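Flallex — lexique du café et des boissons chaudes en français

Version 2, mise à jour le 7 novembre 2024
Maintenance : Polyxeni Tzanetos, Ngọc Văn

Contenu
Flallex réunit 1 316 entrées relevées dans des menus, des forums et des modes d'emploi. Chaque ligne donne un mot, une région déclarée, une définition courte et une citation. Le fichier est en UTF-8, séparateur tabulation.

Ce que valent les étiquettes
Pas grand-chose pour la colonne « région ». Elle reprend ce que les contributeurs ont écrit sur eux-mêmes, et 510 entrées n'ont qu'un seul témoin. Je déconseille d'en tirer une carte. Wendelin Kuster l'a fait avec la version précédente, et « jus de chaussette » y passait pour un régionalisme.

La colonne « registre » est un peu meilleure, sauf pour les termes vieillis, annotés au jugé.

Le cas des récipients
« Tasse », « mug », « bol » et « chope » se recouvrent partout. Les annotateurs devaient trancher selon la forme et la présence d'une anse — critère commode, mais que les locuteurs n'appliquent guère. Un récipient en céramique avec une anse blanche, posé sur une table en bois clair, est classé « mug » dans le lexique. Rosário Matos aurait mis « tasse », et je ne saurais pas lui donner tort.

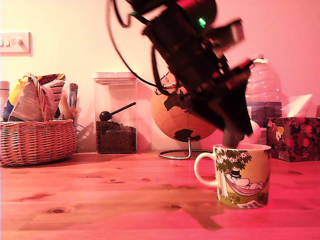 Problèmes connus
- 65 citations sans source vérifiable, marquées « ? »
- doublons entre « déca » et « décaféiné »
- l'accord entre annotateurs n'a jamais été mesuré, malgré ce qu'affirmait l'ancien README

Licence
CC BY 4.0. Les corrections sont bienvenues si elles citent un texte. « Chez moi on dit comme ça » ne suffit plus.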